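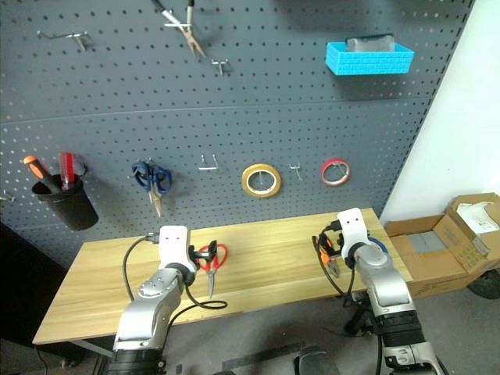

Workshop pegboard and bench, Skiltow

The back room at Skiltow has had a proper tool wall since December. Before that, the hand tools lived in two drawers and a biscuit tin, and most jobs began with a hunt for the scissors. Below are a few notes on the parts people have asked us about. Marietjie Ngubane planned the layout and put up most of the hooks over one long Thursday.

The board
Dark grey pegboard with small round holes at even spacing, fixed to battens so the hooks have room behind. There is a seam across it because full sheets would not go round the stairwell. We filled and painted the battens first, then hung the board. The grey was a second choice — the white marked badly in the front room.

Pliers
The needle-nose pliers hang near the top, jaws down. Hung this way the handles stay spread and you can lift them off with one hand. They are used mainly for picture wire and for pulling staples out of old frames.

Scissors
Blue handles, hung point-down in the middle row. These are the general pair, for paper, card and string. Fabric scissors are kept in the sewing cupboard and should go back there.

Screwdriver cup
A black cup holder on the left takes the screwdrivers. One has an orange and black handle, the other a see-through red one. We tried single hooks for them and they fell out whenever the door was shut hard. The cup has stayed put.

Tape
Each roll has its own peg, yellow-gold first and red to the right of it. The gold marks boxes that are ready to leave and the red marks anything that needs another look. If you finish a roll, write it on the list by the kettle.

Blue basket
The bright blue plastic one with the brick pattern on the front, up in the right-hand corner. It holds light things that will not hang. Please don't put anything heavy in it, as it is only hooked on.

Spare hooks
Several hooks are empty, in a few different shapes. Marietjie left them up on purpose so that new tools have somewhere to go without the whole wall being shifted along. The T-shaped one near the pliers has been promised to the small level.

The table
Pale, honey-coloured wood top on dark metal legs, pushed up against the board. It came from the old Aranda office and was sanded and oiled before it was moved in. We re-oil it twice a year. Cutting is done on a mat, and glue pots go on a tray.

Costs
The board, battens, hooks and paint came to $1,179. With the oil, the tray and the delivery of the table the full amount was $1,375. The hooks were bought as a box of 200 and the leftovers are on the shelf under the stairs, next to the spare battens.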